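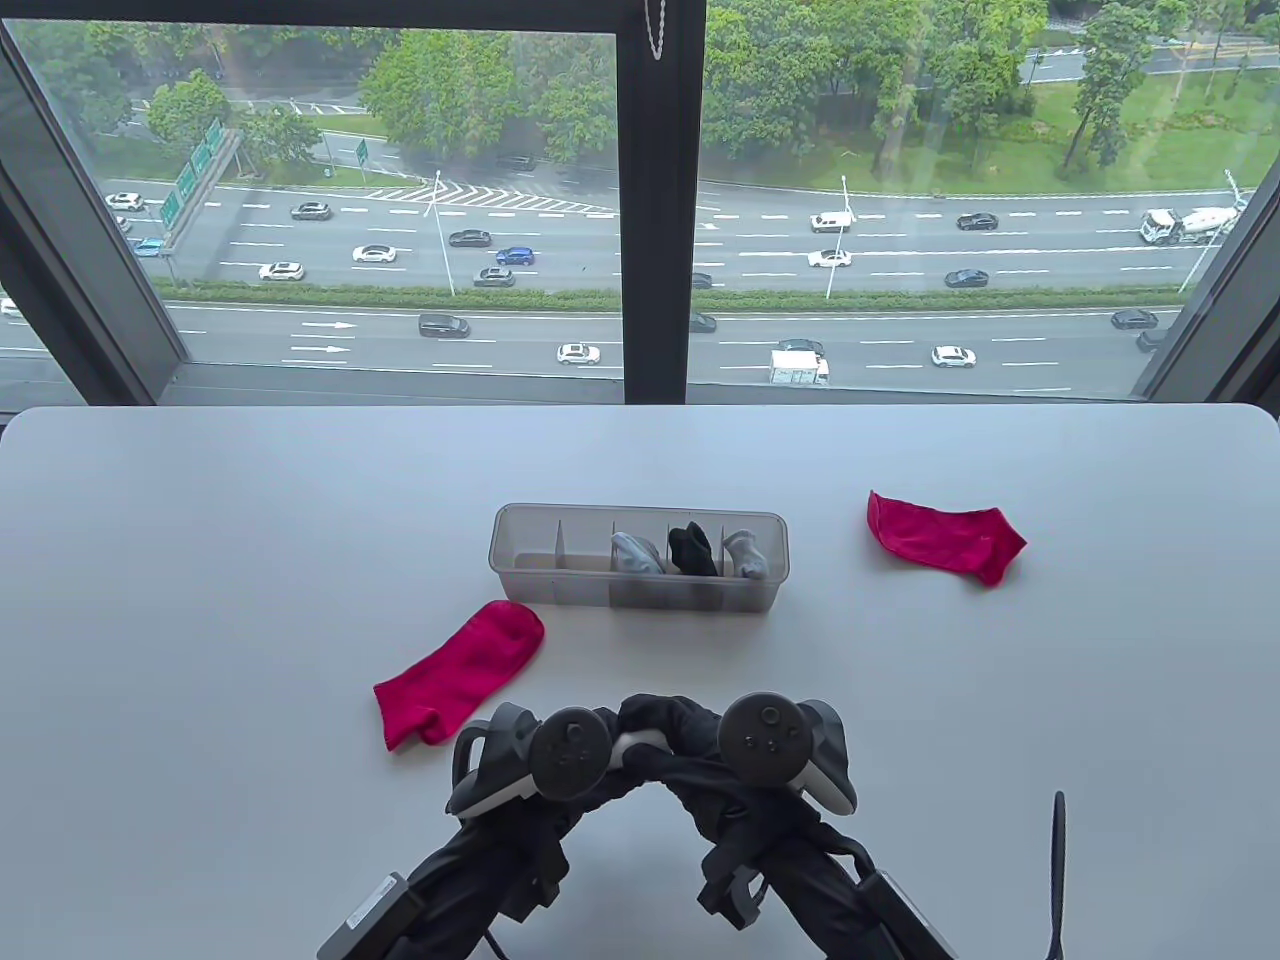 February 2023

Kaduvier monitor rig, after the Bidville show

Wedges back on the bench. Complaint from the tour sheet: downstage center "barks" when the singer turns her head, worse in the quiet numbers, and the drummer lost the click for most of the second song. Azra Jurić mixed monitors and left notes on the file, which I have gone by.

Downstage center first. Pink noise at low level, measurement mic on axis where a standing head would be. Clear bump just above 1,000 Hz, narrow, not there on the stage left wedge from the same pair. Swapped amp channels, bump stayed with the box. Swapped speaker cable, same. Swapped the HF driver from stage left and it went away. Put the original driver back and it returned. So it is the driver or how it was seated.

Pulled it again. Gasket had a fold in it at the lower screws, probably from the November reconing when all of these were apart. Flattened the gasket, torqued evenly in a cross pattern, remeasured. Bump mostly gone, a trace left that I would not chase. Will order a new gasket anyway.

Vocal mic ringing is a separate matter. Azra had a 6 dB cut in at the bump and then another wider cut below it, so by the encore there was very little voice left in the wedge and she was pushing level to make up for it. With the box fixed, the first cut should come out completely. The second one may be the room. Bidville has a hard back wall and a low ceiling over the apron, and we saw something similar there with the Liyanage quartet, different mics, different wedges. Suggest starting flat next time and ringing out with the singer's hat on a stand next to the mic, as the brim throws the wedge back into the capsule.
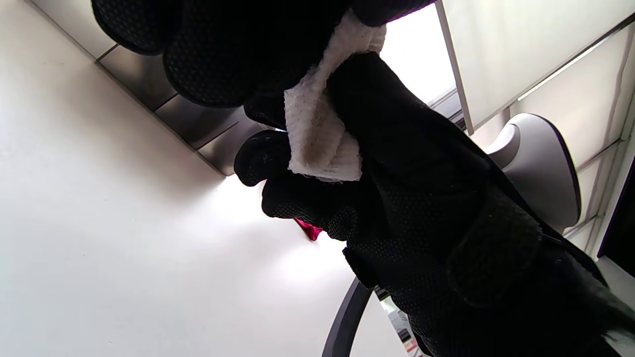
Black grip gloves and the white cloth.

Drummer's click. In-ear feed comes off the Nirnik splitter, output 5. Continuity good on all pins at rest. With the connector pushed sideways the cold leg opens. Not the solder - the contact itself has lost its spring. Replaced the connector, left the old one in the tray of dead parts with a tag. Ran click through it on headphones for 20 minutes while moving the cable, no dropouts. Did not test with the pack transmitter, which is still on the truck.

The other splitter outputs passed the same sideways test. Output for the bass player is a bit loose in the latch but makes contact. Noted, not touched.

Polarity check on all wedges: fine, except drum fill was reversed at the sub. That could explain the remark "no kick until I lean back." It was reversed in the jumper inside the amp rack, so everything downstream was reading as correct on the labels. Fixed and relabeled. If anybody has a show file with polarity flipped on that output to compensate, it needs to be flipped back.

Open:
- gasket for downstage center
- repeat click test with transmitter when the truck is in
- ask Azra whether the second cut was at the same frequency at sound check or moved once the audience was in
- old show file: check drum fill polarity before loading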